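Lists > Plolla-users > Archive > 2021 > February

Prev by date | Next by date | Thread | Author index

Subject: Re: Open day at Wovthorpe, anyone go?
From: Satish Prajapati
Date: February 4, 2021

> I signed up for the open day and then couldn't get away from work. Did
> anyone make it? I mostly want to know whether they let visitors handle
> the grippers or just talked over slides. Also, is the Hofstetter wrist
> any good? We have 800 set aside for one and I keep going back and forth.

I went, and I had a great time! No slides at all. They gave a short hello by the door and then we were free to wander between the benches and bother people, which I did for most of the afternoon.

Yes, you get to hold the grippers. I did the cup-stacking task on the hand-held one, badly at first and then a bit less badly. It's lighter than I expected and the trigger has a nice long pull, so you can close on something soft without crushing it. They log every run, and mine was number 794 of the 1,000 they want for that task. I asked if they would throw mine out and was told the clumsy ones get kept too (I was pleased about that).

On the Hofstetter wrist – I liked it, with one complaint. The motion is smooth and it holds its position well, but swapping the fingers takes a small hex key and some patience. The Plosel mount we use at home is quicker. If you change fingers a lot, try both before you spend the 800.

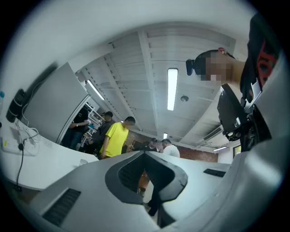
The gripper housing was what I most wanted a close look at, being halfway through printing my own. Mine is a plain box with no airflow to speak of, and it gets too warm to hold after a long session. Theirs is rounded, with a big slatted grille on one side and a much narrower slot on the other, and I've already started redrawing my shell with two openings like that. The V-shaped notch in the middle has a darker rim around it, and I want to try a rim on mine as well – the bare edge on my print chips if I so much as look at it.

They also ran the arm on a policy trained from the hand-held data. It picked up a sponge, dropped it, went back and got it again, and the whole room cheered. I could have watched that all day.

Go to the next one if you can. And if anybody has a shell file with decent venting, please post it, I'd love to compare before I print again.

Satish

List help | Contact the list owner | Back to top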